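Skatville Water Department News
7/28/25

Mundel Street water main: where the work stands and what to expect next

Work on the Mundel Street water main started in June and will go on through the rest of the summer. This item covers the schedule, the planned shutoffs, parking and trash pickup, and what to do about cloudy water. If your address is on Mundel Street or on one of the side streets between the creek bridge and the elementary school, please read it through and keep it where others in your household can find it.

The old main is cast iron, laid in short lengths with leaded joints. It has broken more often each winter, and the last break flooded two basements and closed the street overnight. The new pipe is ductile iron with a larger diameter. It should hold pressure better at the top of the hill, where customers have told us for years that the upstairs shower slows to a trickle when someone runs the washing machine.
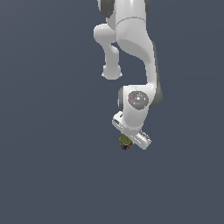 White jointed arm, gray background. Computer rendering.

The job is split into four sections. The first runs from the creek bridge to the hardware store and is finished except for final paving. The second runs from the hardware store to the church parking lot and is open now. The third and fourth go on up the hill to the school. Kandevia, the contractor, has one crew on the street and works on one section at a time, so the trench you see today is the only one that will be open until it is filled.

In all, 462 customers are served from this main, counting the side streets. Of those, 222 will have a new service line run from the main to the curb stop. The rest already have copper lines that are in good shape, and those will be moved over to the new main as they are. You got a postcard in the spring telling you which group you are in. If you no longer have it, call the office and give us your street address.

The department replaces the line up to the curb stop only. The pipe from the curb stop to the house belongs to the property owner. If the crew finds that your side is lead or galvanized steel, they will leave an orange tag on the front door and we will mail you a letter. The letter lists what your choices are, including a payment plan that spreads the cost over your water bills. 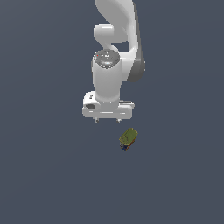

Denise Vieira
Newsletter Editor, Skatville Water Department

Shutoffs. Each house will lose water at least once, on the day its line is moved to the new main. We hang a notice on the door the day before. Water goes off in the morning after 8:30 and should be back before supper. Fill a pitcher and a bucket the night before. If someone in the house uses medical equipment that needs water, tell us now and do not wait for the notice. We can usually schedule your address first or set up a temporary line.

There may also be short shutoffs without notice if the crew hits the old pipe or a valve will not hold. It has happened once so far, near the hardware store, and water was back the same afternoon.

Cloudy or brown water. When the water comes back on, run the cold tap in the bathtub until it is clear. Start with the tub, which has no screen on the faucet to clog. Take the screens off the sink faucets before you run those and rinse them out. Leave the hot water alone until the cold is clear, and hold off on laundry until then too. Brown water is iron from the inside of the old pipe. It will stain white clothes, and the usual bleach makes the stain worse. We keep a free rust remover at the office counter – bring a jar if you only need a little.

Milky water that clears from the bottom of the glass up is air. It goes away by itself.

If the water is still brown after a full hour of running the cold tap, call us. We will send someone out to flush the nearest hydrant.

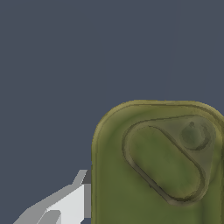

Gripper and a large olive-green object. Computer rendering.

Parking. No parking on either side of Mundel Street in the open section during work hours. The signs are moved as the crew moves, so check them each morning even if you parked in the same place the night before. The church has agreed to let residents use the lower half of its lot, except during services and funerals. The upper half is for church use only. Please do not park across the alley behind the hardware store. The fire department needs it while the street is narrowed.

Trash and recycling. Put your cans out the night before, at the usual spot. If the truck cannot get through, the crew will walk the cans to the nearest corner and walk them back. Write your house number on the can and on the lid. A few lids ended up at the wrong houses in June and are at the office, waiting to be claimed.

Mail has not been affected. Package deliveries are up to the driver, and we have heard of boxes being left at the corner. If you are expecting something heavy, it may be easier to have it held for pickup.

Driveways. Your driveway will be blocked for part of one day. The crew will knock before digging across it and can lay a steel plate if you need to get out. The plates are loud when cars go over them. We have asked for them to be pinned at night, and that has helped some.

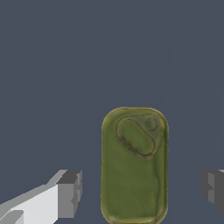

Lawns and sidewalks come last. Where the crew has dug in the grass strip, the trench is filled and left to settle before topsoil and seed go down. On the first section that wait is seven weeks, and seeding there will be done in early fall when it is cooler. Please don't seed it yourself in the meantime, as the topsoil has not been put down yet and your seed will be buried. Sidewalk squares that were taken out will be poured again by the same crew. If a square near your house was cracked before the job and was not touched, it stays as it is.

Trees along the street were looked at in the spring. Two maples near the church had large roots over the old main, and the new pipe goes around them under the far lane.

Final paving of Mundel Street, curb to curb, is planned after all four sections are done. Until then you will be driving on patches. They get rough after rain, and the crew goes back to fill them. Call the office about any hole deep enough to catch a tire.

The water office is on the ground floor of the town hall, at the side entrance. After hours, the same phone number goes to the on-call operator, who can help with no water, a leak in the street, or a shutoff valve that will not turn. Billing questions have to wait until the office opens.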